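Notes on collecting demonstrations for the Plandholm table-laying set

It has been some time since I last wrote on the practical side of our data work, and several readers have asked how the collection for Plandholm is organised. What follows is a personal account and should not be read as a statement of policy by the project.

Plandholm is a set of short demonstrations of household handling tasks, each performed by a person holding a pair of hand-held grippers. The demonstrations are used to train a policy that will later be run on a two-armed machine. The target for the first release is 3000 accepted demonstrations across all tasks. At the time of writing, in December, the plate-and-tray task stands at 507 accepted.

The choice of hand-held grippers over remote operation was settled before I joined. I was doubtful at first, having spent two years on a teleoperated set, Clollora, where every recording came from the same arm that would eventually use it. The argument for that approach is still a good one. The difficulty was pace. A new operator on Clollora needed most of a week before their recordings were usable, and even experienced operators moved with a hesitation that the trained policy duly copied. With a gripper in each hand, people move more or less as they would at home, and the recordings are shorter and smoother.

There are costs. A person will readily twist a wrist into a position that the arm cannot reach, and will do so without noticing. We check each recording against the reach of the machine, and those that fall outside it are set aside. For the plate task this was a serious problem in the first fortnight. Abena Mensah, who leads the collection sessions, dealt with it by asking operators to keep their elbows lower and to turn the plate by moving the whole forearm. The rate of rejection fell considerably once this was part of the induction.

The written procedure for the plate task is short. I reproduce it as it stands:

Place the objects according to the layout given on the session sheet.
Begin with both grippers open and clear of the objects.
Take the plate by its rim and lift it before moving it sideways.
Set the plate down flat. Do not drop it or slide it into position.
Return both grippers to the starting position and hold still until the tone.
If an attempt goes wrong, finish it where it is safe to do so and mark it as failed.

The last item has caused more discussion than all the others. Our earlier practice was to stop at once and delete the attempt. We now keep failed attempts in a separate folder, with a short label stating what happened: slipped, missed rim, struck tray, released early. They are not used in the main training run. A colleague working on Ratanaporn, our tool for reviewing recordings, has found them helpful in teaching it to flag doubtful attempts that had been marked as successful by mistake.

Plates deserve a paragraph of their own. A flat plate with very little lip is awkward for a two-fingered gripper, as the lower finger has to get beneath it before the jaws can close. People solve this in different ways. Some tilt the plate with one gripper and take hold with the other; some use the side of the tray to raise an edge. For a time we considered fixing a single method, on the grounds that mixed methods can confuse the policy. In the end we allowed both but recorded which was used – a compromise that pleased neither side of the argument and has worked tolerably well.

Layout is the other matter on which I am often asked for advice. Each session sheet lists 20 arrangements, and an operator performs each arrangement several times before moving to the next. The arrangements vary the position and angle of the objects and the mat beneath them. My own view is that we still vary the background too little. A policy trained on a Clollora subset of 200 recordings, all made in one corner of one room, performed well in that corner and poorly a few paces away. I would not wish to see that repeated, and I have proposed that the second half of the plate task be recorded at the Mamance site, where the lighting and flooring are quite different.

Fatigue is easily overlooked. The grippers are not heavy, but holding them level for a long period tires the hands, and tired operators begin to close the jaws too hard and too early. Sessions are therefore limited to the morning, with a pause after every fifth arrangement. Operators may end a session at any point without giving a reason.

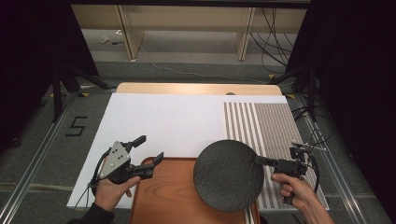 The next task on the list is folding cloths, for which the present finger shape is not well suited. A softer pair of fingertips is on order, and I expect to write again once they have been fitted and the first session sheets have been agreed with Abena.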